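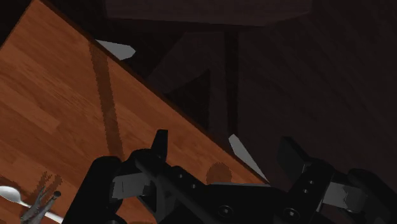
A spoon on a wooden table. Even a small thing can end up in a town rule, as you will read.

What Does a City Council Do?

Every town has jobs that have to get done. Streets need fixing. Trash needs to be picked up. Somebody has to decide where a new stop sign goes and how late the park stays open. In many towns in the United States, the group that makes these decisions is called the city council or the town council.

This page explains who is on a council, how it makes rules, and what happens when people disagree with it. We use a made-up kind of problem that real towns have all the time: food stands in a park.

Who is on the council?

Council members are people who live in the town. Voters choose them in an election. A small town may have five members, and a big city may have many more. Most members in small towns have other jobs too. They might drive a truck, teach, or run a store, and then go to council meetings in the evening.

Many towns also have a mayor. The mayor often runs the meetings. In some towns the voters pick the mayor, and in others the council picks one of its own members.

Council members serve for a set amount of time, called a term. A term is often two or four years. When it ends, a member can run again or let someone else have a turn.

What is an ordinance?

A rule made by a city council is called an ordinance. You say it like this: OR-din-ence. An ordinance is a law, but it only counts inside the town that made it. If you ride your bike across the town line, the ordinances can change.

Here are some things an ordinance might be about:

Dogs on leashes
Loud music at night
How tall a fence can be
Where people can park
Selling food outdoors

How a rule gets made

Let's follow one rule from start to finish in a town called Fatlow. Fatlow has 1,100 people, one park, and a council with five members.

Every March, Fatlow has a spring market in the park. People sell soup, chili, and pie from tables. After one market, the trash cans were full and there were plastic spoons all over the grass. A council member named Tanner Landry said the town should have a rule about it.

Step 1: Someone has an idea. The idea can come from a council member, the mayor, or anyone who lives in town. Kids can bring ideas too.

Step 2: The idea gets written down. The first version is called a draft. The town's lawyer reads it to check that it fits with state and national law. Tanner Landry's draft said that every food stand must bring its own trash can and must not give out plastic spoons or forks.

Step 3: The town tells people. Before the council votes, it has to let people know. The list of things the council will talk about is called an agenda. It may be posted on the town website, on a board at town hall, or in the newspaper.

Step 4: People speak. Most council meetings have a part called public comment. A person walks up, says their name, and talks for a few minutes. In Fatlow, 65 people came to the meeting. That is a lot for a small town. The owner of a soup stand called El Khatib said metal spoons cost too much and get lost. A fourth grader said her class had picked up spoons at the park and filled two bags. Another man said he did not want any more rules at all.

Step 5: The council makes changes. After hearing from people, the council talked it over. Members changed the draft so that stands could use wooden spoons or let people bring spoons from home. They kept the part about trash cans. A change to a draft is called an amendment.

Step 6: The council votes. Each member says yes or no. If more than half say yes, the rule passes. In Fatlow the vote was four to one, so the rule passed. In some towns, the council has to vote on the same rule at two different meetings. In some towns, the mayor can also say no to a rule. That is called a veto.

What if people don't like the rule?

People can't just skip a rule they don't like. A person who breaks an ordinance may get a warning or have to pay money, called a fine. The fine in Fatlow is $200.

But there are ways to try to change a rule. People can write to the council or come back and speak at the next meeting. They can collect names on a paper called a petition. They can hold a peaceful rally outside town hall. The First Amendment to the Constitution protects the right to gather peacefully and to ask the government to fix a problem. And at the next election, people can vote for different council members.

Sometimes a person thinks a rule is unfair or goes against a bigger law. Then they can ask a judge to look at it.

Town rules and state rules

A town is part of a county, a county is part of a state, and a state is part of the country. Each one can make some of the rules. The city council takes care of things close to home, such as parks and water pipes. The state government makes rules for the whole state, such as how old you must be to drive.

What if a town rule and a state rule don't match? Most of the time, the state rule wins. A town can't decide that ten-year-olds may drive cars. Still, towns and states do argue about who gets to decide certain things. Those arguments may end up in court.

Can kids go to a meeting?

Yes. Council meetings are open to everyone, with a few exceptions. Some parts may be closed, such as when the council talks with its lawyer about a court case. If you want to go, look up the date with an adult and read the agenda first. Meetings can be long, and you don't have to stay for all of it. Many towns also put their meetings online as videos.

Words to know

Agenda: a list of what will be talked about at a meeting
Amendment: a change to a rule or a draft
Draft: a first written version
Fine: money a person pays for breaking a rule
Ordinance: a law made by a town or city
Petition: a paper people sign to ask for something
Term: how long a person serves after being elected
Veto: when a leader says no to a rule that was passed

Try it

Find out the name of one person on your city or town council. Then think of one thing in your town you would like to change. Write it in two or three sentences, as if you were going to read it out loud at public comment.

Page last updated 1/8/21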